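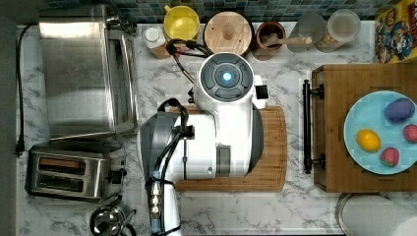
Slide 4 – the planner claim

Ask the room who believes 86 per cent. Wait.

Vendor line from Gamon: the planner "handles clutter". Our runs: 138 attempts, same kitchen counter, toy fruit on a plate. Toy fruit doesn't squash or roll like the real thing – say so before someone else does.

Ayane Yokoyama went through the logs. 60 of those runs started from the same arm pose. Move the start pose and replanning stalls for 5 seconds, then times out. The log still says "success" if the gripper closes. Closed on what?

Don't get drawn into perception here, it's slide 6.

If Bonavthorpe people ask: no, we haven't tried it on their arm.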